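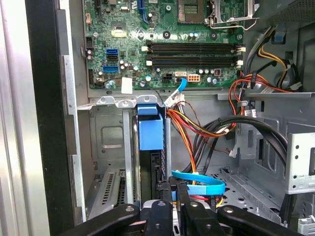

# Minutes: Staff and Management Forum, Derus Stores

**Date:** 10/12/2022
**Place:** Upstairs meeting room, Nimembridge branch
**Present:** Shop floor reps from Nimembridge and Stolotitz, the warehouse rep, two from head office, HR, and the union branch secretary
**Apologies:** Night shift rep (Stolotitz)

## 1. Minutes of the last forum

Agreed with one change. Item 4 should say the Stolotitz break room gets a new fridge *and* a new microwave. The fridge is in and it's a beauty, says everyone who has used it. Microwave still to come.

## 2. The Tsuji sale and what it means for jobs

Head office gave the news most people had heard in pieces by now: the purchase of the Tsuji homeware shops has gone through, and all 335 Tsuji staff come over to Derus on their current pay and hours. There was real applause for this, and the union secretary asked for the applause to be minuted, so it is!

Main points from the talk that followed:

- All 7 Tsuji shops stay open through the holidays. Leases will be looked at one by one in the new year, and the forum will see the list before any choice is made.
- Years of service carry over in full. A person with nine years at Tsuji has nine years at Derus, for vacation days and for everything else.
- The Tsuji name stays over the door for now. Head office likes it, customers like it, and new signs cost a fortune.
- The small Tsuji office in Stolotitz will close when its rent runs out. Everyone there has been offered a desk at Nimembridge or a store role at the same pay. Four have said yes to Nimembridge already, and two are still thinking it over.

The Stolotitz rep asked about travel money for people moving to Nimembridge, as the bus takes an hour each way on a good day. HR said bus passes would be paid for the first six months. The rep asked for a year. HR will take that back and thinks there is a fair chance.

**Action:** HR to report on bus passes by email before the next forum.

## 3. Holiday hiring

Wonderful turnout at the Nimembridge hiring day. We were after 60 seasonal workers across the stores and warehouse and had filled every place by mid-afternoon, with a waiting list on top. The warehouse rep said the new starters are the keenest bunch in years (several have brought in their cousins).

Two things to sort out:

- Locker space at the warehouse is very tight. The old cage by the loading dock can be cleared and used if someone finds the key.
- Seasonal staff have been asking how to apply for permanent jobs. Until now we have never really had an answer for them. Head office agreed that all permanent openings from January on will be posted to seasonal staff on the same day as everyone else. The reps have wanted this for a long time and were delighted.

**Action:** Warehouse rep, lockers. Head office, notice about permanent openings, to go up in every break room.

## 4. Hours and schedules

Schedules are going out two weeks ahead in all stores except Stolotitz, where it is more like nine days. The Stolotitz manager has sent a note saying this will be fixed once the second supervisor is back from leave. The rep is happy with that but wants it checked.

Shift swapping by text has been a hit at Nimembridge. Other stores would like to try it. No objections from head office as long as the supervisor is copied in.

Sunday premium: no change this year. The union secretary asked for it to be on the agenda in February, when the pay talks open. Agreed.

## 5. Staff discount

Great news here too. The discount now works in the Tsuji shops, and Tsuji staff can use theirs at Derus. A one-time $100 store voucher goes to every permanent and seasonal worker with the next pay slip. The warehouse rep asked if it could be spent on sale items. Yes, it can.

The Nimembridge reps wanted to know whether vouchers could be pooled for a shared gift. Head office hadn't thought of that, but couldn't see why not. To be confirmed.

**Action:** Head office to check pooling with payroll.

## 6. Training

The first joint training morning for Derus and Tsuji supervisors went so well that it ran over by an hour and people stayed for lunch. Tsuji's way of handling returns is quicker than ours, with one form where we have three. Nimembridge will test it at the front desk. If the line moves faster, the other stores get it before spring.

First aid: three more people needed at the warehouse. Training is paid time. Names to HR please.

## 7. Any other business

- Stolotitz staff entrance light is out again. Reported twice.
- The bake sale for the food bank was a huge success and Nimembridge wants to hold another. Stolotitz has challenged them to a pie contest.
- Thanks to the warehouse team for getting the delayed toy order out in one shift. Terrific work.

## 8. Next forum

In February, at Stolotitz, so that the former Tsuji staff can attend easily. Items for the agenda to HR, one week before. Rep elections for the Tsuji shops will be held first, with one seat for each shop.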